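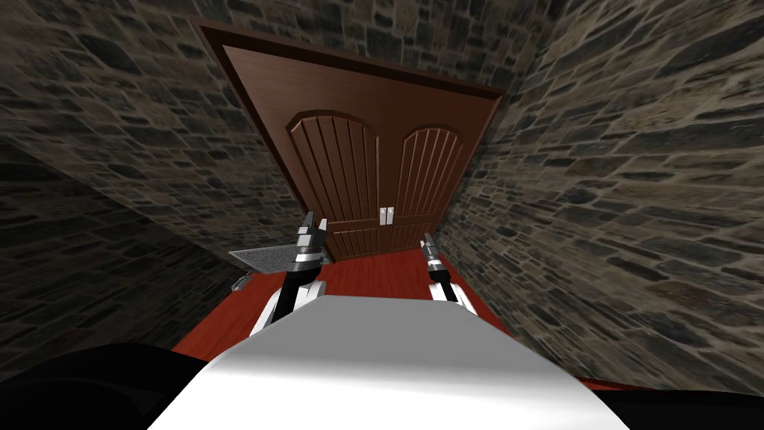
Cliderholm Motorcycle Museum
Young Visitors Team
Updated 20 January 2026

How does the power get to the back wheel?

The engine of a motorcycle sits in the middle of the bike. The wheel it has to turn is at the back. Something has to join the two, and over the years builders have tried belts, chains and metal shafts.

Start with the engine

Inside the engine, fuel burns in a metal tube called a cylinder. The hot gas pushes a piston down the tube. The piston is joined to a bent metal bar called a crankshaft, and the crankshaft spins. Your legs do the same thing on a bicycle. They go up and down, and the pedals go around.

Leather belts

Many of the first motorcycles used a belt. It was a long loop of leather that went around a small pulley on the engine and a big pulley on the back wheel. A belt is quiet and simple, and a rider could fix one at the side of the road with a knife and a metal hook.

Belts had a problem in the rain. Wet leather slips, so the engine would spin and the bike would slow down. Leather also stretches, and riders had to stop and cut a piece out to make the loop tight again. The old Ureo in Meijer Hall still has its belt. Look for the joining hook on the lower side.

Chains

A chain is made of small metal links. It fits over wheels with teeth, called sprockets. The teeth poke into the gaps in the chain, so it can't slip the way a belt does.

The two sprockets are different sizes. On our blue Stakon, the front one has 13 teeth and the back one has 38. When the front sprocket goes all the way around, it pulls 13 links along. That moves the back sprocket by 13 teeth, only part of one turn. The back wheel turns more slowly than the front sprocket, but it turns with more force. A heavy bike needs that force to get moving.

Chains need looking after. They get dirty, they need oil, and they wear out. A loose chain can jump off the teeth.
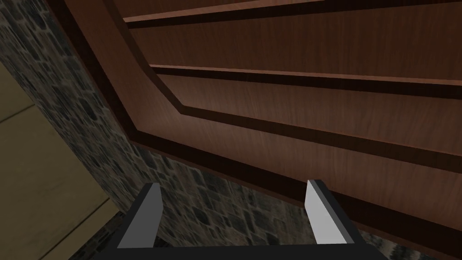
One reader wrote in to ask why a motorcycle needs gears if it already has two sprockets, and whether you could just put a bigger one on the back. You could, and the bike would climb hills well. It would be slow on a flat road, though, with the engine working very hard. A gearbox gives the rider several choices. The Stakon has four. First gear is for starting off, and fourth is for an open road.

Shafts

Some motorcycles have no belt or chain at all. They use a long metal rod called a drive shaft. It spins inside a tube, which keeps out mud and rain. Gears at the back end turn the spin sideways so it can drive the wheel. A shaft lasts a long time, but it is heavy and costs more to make. The Stakon company built 2,995 shaft-drive bikes before it went back to chains.

Try it at home

Turn a bicycle upside down and ask an adult to help. Put a piece of tape on the back tire. Turn the pedals once, slowly, and watch how far the tape goes. Change gear and do it again. Keep your fingers and sleeves away from the chain and the spokes.

Words to know

Crankshaft: the bar in the engine that spins when the pistons move.
Pulley: a wheel that a belt runs on.
Sprocket: a wheel with teeth that fit into a chain.
Drive shaft: a spinning rod that carries power to the wheel.

Meijer Hall is closed in July for cleaning. The Stakon moves to the front lobby for that month.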